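Search this site Enter keyword Go

Play kitchen FAQ

Print this page | E-mail to a friend

Does the hood do anything?
Ours doesn't, sorry! The plus and minus are printed on. I still love it (and it's handy for hanging the wooden spoon and spatula).

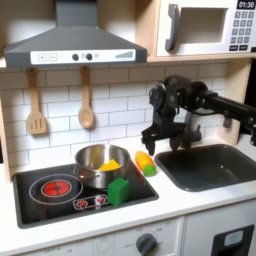

Soup o'clock, with 01:30 on the microwave.

Is the pot big enough for the toy food?
Mostly. The yellow piece pokes out over the rim a bit, but my two don't mind – they just call it stew and carry on!

How do you clean it?
Damp cloth, every February whether it needs it or not. Kidding. Mostly.

What did it cost?
I paid 67 euros second-hand.

Comments (3)

Meron Ayele: Do the utensils stay put?

Capucine Hamel: Mine end up in the sink every time.

Loïc Picard: Want that microwave!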